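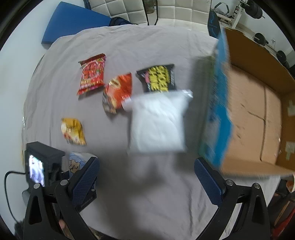
How do you fairly split snacks for a long train trip with picky eaters?

Posted by marigold_tuesday in Travel With Family

Okay, so I need some outside opinions before I lose my mind. My husband and I are taking three kids (11, 8 and 5) plus my mother-in-law on an overnight train in August. It's 31 hours if everything runs on time, and from what I hear it never does. We're in coach for the whole thing because the sleeper prices made me laugh out loud at my desk.

My problem is food. The cafe car is expensive and my 8-year-old will only eat about four things on this earth. Last summer we drove to Illano with one giant shared bag of snacks in the back seat, and it was a disaster. The oldest ate all the good stuff before lunch, the middle one cried, and the little one got handed the plain crackers for the rest of the day. I heard about those crackers until Christmas.

So do I give each kid their own stash and let them manage it? Or do I keep everything up front with me and hand it out like a flight attendant? And how much do you really bring for 31 hours? I don't want to haul a second suitcase of chips through the station, but I also don't want to pay cafe prices for six people.

Also, my mother-in-law is watching her salt, so anything that works for her would be a bonus. She won't ask for anything special. She'll just quietly not eat and then have a headache.

No nut allergies, thank goodness. We'll have one small soft cooler and that's it.

Ngan-ling Ng
Member, 1482 posts

Individual stashes, one hundred percent. I've done the Sokol to Tristata run with my kids five times now (my sister lives out there and refuses to move anywhere near an airport) and I've tried it every way there is.

What works for us is paper lunch bags, one per kid per stretch of the trip. I break the ride into stretches: boarding to dinner, dinner to bedtime, breakfast to lunch, and then whatever's left. Every bag has a name and a stretch written on it. They get the bag at the start and it's theirs. If they eat the whole thing in ten minutes, well, that's a life lesson, and there's always a banana in my purse. The first trip my son blew through his before we'd cleared the suburbs. He has never done it since!

Let them pick. I take mine to the store the weekend before and each one chooses four things, and I get veto power over anything that melts or turns fingers orange. (You will be touching those fingers. So will the seats.) Then I fill in with boring stuff they'll eat when they get hungry enough. For your 8-year-old I'd go heavy on those four foods and not try to sneak in anything new. A train is a terrible place to expand somebody's palate.

For amounts, I plan on one snack per kid for every three hours they're awake, plus real meals. We bring sandwiches for the first dinner, bagels and a tub of cream cheese for breakfast, and then I let everybody get one thing from the cafe car on the second day. One hot item each, they get to stand in line and order it themselves, and it eats up almost an hour. Best money I spend all trip.

For your mother-in-law, look at unsalted popcorn, cut-up apples with a squeeze of lemon, grapes, plain rice cakes and hard-boiled eggs if the people around you are forgiving. A lot of the low-sodium crackers taste like a notebook, so try a box at home first. I'd make her a bag with her name on it too. My mother-in-law pretended it was silly and then kept the bag.

Oh, and pack the cooler backward, with breakfast on the bottom and the first dinner on top. Freeze a couple of water bottles and use those for ice. They'll be ready to drink by the second morning. Bring more wipes than seems reasonable, and a roll of small trash bags, because the bins on the train fill up fast.

Have fun! The part after sunrise is so pretty you'll forgive everyone for the night.

dale_in_the_valley
Member, 24 posts

Just buy it on the train. It's a vacation. We rode up to Mukasetti with two teenagers and spent maybe what you'd spend on one dinner out. Bring a jar of peanut butter and some bread and quit worrying.

The cafe does close for a while overnight, so get your coffee before that.

pocketful_of_rye
Member, 1000+ posts

I'm with Ngan-ling on the bags but I'd do it a little different for the 5-year-old. Mine couldn't handle having a whole bag at that age, she'd just open everything and take one bite. So I used a plastic craft box with the little compartments and filled it with cereal, raisins, pretzels, cheese cubes, that kind of thing. It took her forever to get through it and she thought it was a toy. Refill it while she's asleep.

One thing I'd add is to hold back a secret bag. Don't tell anyone about it, including your husband. We sat outside a station for two and a half hours once waiting on a freight train, everybody's stash was gone, and I pulled out a pack of cookies — I have never been so popular in my life.

Check your seats when you board, too. Some cars have tray tables that don't stay up, and you don't want to find that out with a full cup of juice on one.

marigold_tuesday
Original poster

You guys are the best. Bags with names it is, and the craft box for the little one! I'm doing the store trip Monday after work. Ngan-ling, does the cream cheese really hold up in the cooler till morning? That's the only part I'm nervous about.

Ngan-ling Ng

It has for us, with the frozen bottles packed right up against it. If you're worried, get the little single-serve cups and toss any that feel warm.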